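The **Karau Robotics Club** is a student club that meets in a carpeted office room lent to it by the Plundov adult school, and it is known mostly for its long-running project in teaching a robot everyday household and office tasks. It was started by Esi Arthur and Bendik Sjögren, who had met in an evening class on motors and simply kept on talking afterward.

## Activities

Members work in pairs – one at the controls, the other keeping the notebook – and each pair is asked to log 100 tries at a task before moving on to a harder one. Favorites over the years have included cabinet doors, binders, and all sorts of bags and wrappings, which new members tend to find a good deal more trying than they had expected!
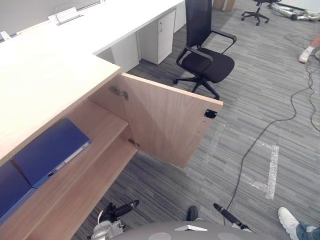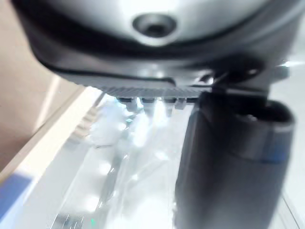 *Club work at Karau: an open cabinet with binders inside (first), and a gripper close to clear plastic (second).*

## Lukumay Day

Each March the club holds Lukumay Day, a friendly contest open to families and neighbors. Akua Gyamfi and Edem Agbeko set the record of 95 points in the cabinet round, and the notebooks, all 298 of them, are brought out for visitors to leaf through.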